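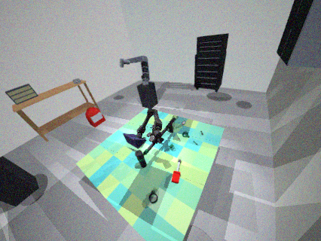 Simulate it first, even if it's only for the shed

Most people who build a robot arm at home start by buying motors. I did, and I have a drawer of stripped gears to show for it. My view now is that a home builder should spend the first month in a simulator and leave the soldering iron alone.

The usual objection is that it isn't real work. Bernardo Pinheiro, who shares the workshop at Javirstead with me, says a checkered mat on a screen never taught anyone to tighten a bolt. He's right about bolts. But our current job is picking up what gets left on a workshop floor, and for that the virtual room has a mat with a red-handled screwdriver, a can, a small black ring and a long rod lying about on it. I can put them back with one key. In July I ran 1,608 attempts at the rod without leaving my chair. On the bench I'd have given up well before 1,000.

It has its faults. Friction in a simulator is a guess, and cables don't exist unless you add them. Our first real gripper, the Sirnik, dropped the ring 2 times in the opening minute after doing well on screen — the pads were too smooth. We changed the rubber and carried on.

That cost us roughly 2 pounds. The arm I built the old way cost a good deal more, and it's still in a box under the bench.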